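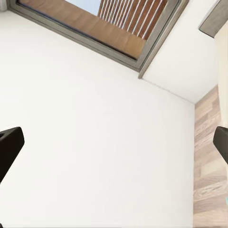
Clinum moves its remote demonstrations into the simulated rooms

Dec 26, 2024

3 comments

The Clinum group spent the fall changing how it teaches its arm. Until November, most demonstrations were given by hand on the real machine. A person stood next to the arm, put it in its free-moving mode, took hold of it near the wrist and guided it through the task. The joint positions were saved along the way. The method works well for short tasks on a table, and the group will keep it for those. For tasks that cover more of a room, the work has moved to remote control inside rendered rooms.

Rhea Tiongson runs the sessions at Maglaya. The operator sits at a desk with a hand controller and a screen. Moving the controller moves the simulated arm, and a trigger opens and closes the gripper. The operator can pick from several camera views, including one fixed to the wrist. Each demonstration is saved with the arm positions, the gripper opening, the camera views and the written instruction that went with it.

The software is called Nunda. It was written in-house over two years and was first used to check that the arm would not run into furniture. The controller support is newer. Jukemitz, which supplies the room models, delivered a set of furnished interiors in the summer, and these are what the operators now work in. They have windows, wall decoration, office chairs and packaged goods, and the surfaces have some grain and shading to them. The older rooms were gray boxes with one table.

How a session runs

A session lasts one morning or one afternoon. The operator starts with a warm-up that is not saved. It takes a few minutes to get used to the controller again, even for people who did it the day before. The usual warm-up is to bring the gripper to a wall, stop short of it, turn the wrist both ways and back off.

Then the first instruction comes up on the screen. Instructions are short, such as "pick up the box" or "put the can on the shelf." The operator reads it, presses the start button, does the task and presses stop. If something goes wrong, the operator marks the attempt as failed and leaves it in the record. Failed attempts are kept in a separate folder. They are not used to train the arm to do the task, but they are used to train the part of the system that judges whether a task is done.

The object is put in a new place for each attempt. Nunda chooses the place, and it also changes the starting position of the arm. Earlier in the year the start position was always the same, and the trained arm learned to depend on it. When the real arm was parked a little differently, it would reach to one side of the object and close on air. Changing the start has helped, though the arm still does worse from starts that are far from any in the record.

Operators are asked to move at a steady pace. Pauses are a problem. A person at a controller will often stop to think, and the arm in the record stops as well. An arm trained on many such records learns to stop too, and it may not start again. The advice is to look at the room and plan the move before pressing start. Long pauses that slip through are trimmed afterward by a script, which Rhea checks by eye because it has cut slow but useful motion in the past.

The wrist view

Most of the questions from new operators have to do with the wrist camera. The view turns with the wrist. When the wrist rolls to line up with an object, the whole room appears to tip over, and the operator loses track of which way is up. Pushing the controller to the left may then move the arm in what looks like a diagonal.

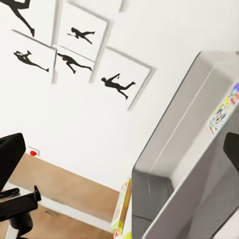 Wrist camera view in a Nunda room with the wrist rolled. The gripper is at right.

There are two settings for this. In the first, the controller follows the room, so left is always the room's left. In the second, it follows the camera, so left is always the left of the picture. Operators who learned on the real arm tend to prefer the first. People who came in with no experience of the arm mostly choose the second and are quicker with it in the final part of a grasp. Clinum lets each operator choose, and the setting is stored with the record. It makes no difference to the training, which only uses the motion of the arm itself.

Things on the walls turned out to be useful to operators. In the gray rooms, a tipped view of a blank wall gave no clue to direction. With a window, a group of picture frames or the line where the wall meets the floor in view, a person can work out the tilt quickly. Rhea has asked Jukemitz to leave the wall decoration in when rooms are simplified for speed. A few stretches of plain wall are still hard to read, and for those the operators switch to the room camera.

The training also uses the wrist view. The arm has to act on it at whatever angle it comes, so tipped views belong in the record. Operators do not need to keep the camera level, and they should not make extra wrist movements to straighten the picture. Two people had been doing so out of habit. Their records were fine otherwise and were kept.

What is different from teaching by hand

When you guide a real arm by hand you feel the contact. If the gripper touches the edge of a shelf, you know it before you see it. The controller used at Maglaya gives a small buzz on contact and nothing more. It does not say where the contact is or how hard. Operators make up for this by slowing down near surfaces and checking a second view, and this shows in the records as a slower last stage.

Hand guiding has its own trouble. The person's arm and shoulder are in the camera view for much of the demonstration, and these have to be masked out or the session repeated with the saved motion and nobody near. Remote control does away with that step. It also does away with lifting. The real arm is balanced in its free-moving mode, but a morning of pushing it around is tiring, and few people want to do two in a row.

The simulated rooms can be reset with one key. On the real bench, an operator puts everything back after each attempt, and that can take longer than the attempt did. Most of the time saved so far comes from this.

Against that, the simulated gripper is too good at holding on. Boxes in Nunda do not crush, and they slip less than real ones. The arm learned to pinch a carton by its corner, which works in the simulator every time and fails on the bench. The friction values were lowered in November and the corner grip is now rarer. Soft packages are still left out of the remote sessions. They will be taught by hand on the real arm until Nunda can bend them.

First results on the real arm

The group trained on the remote records alone, then on the remote records with a smaller set of hand-guided ones added. Both versions were tried on the real bench with the same carton task, 9 attempts each. The first version finished the task in three. The second finished it in seven. These are small numbers and the bench has since been moved, so the test will be run again before anything is decided. The failures in the second version were both at the grasp. The arm reached the carton but closed too early.

Rhea's view is that the hand-guided records should stay, in a smaller amount, and should concentrate on the last few inches before contact. "The remote sessions teach it how to get across a room," she said. "The feel of picking something up still has to come from the bench." She would like each new task to begin with a short set by hand, so that the operator knows what the contact is like before doing it from the desk.

Next sessions

The next block of sessions will add drawers and doors. These are harder to do by remote control because the hand has to follow the path of the door, and a small error makes the gripper slip off the handle. A guide line showing the path has been drawn up for Nunda but is not in the current version. Operators who signed up for the new block will get the controller settings sheet by email. Anyone who has changed desks should redo the height calibration first, as the stored value belongs to the desk.

Staff who want to try the controller without recording can use the practice room. It has the same controls and saves nothing. The old gray room is also still on the menu for checking arm motion and will be removed once the collision checks have been moved over.

Share this item · 7 shares

You are receiving this newsletter because you signed up for project updates. Manage your preferences or unsubscribe.

This site uses cookies to remember your settings. Accept | Decline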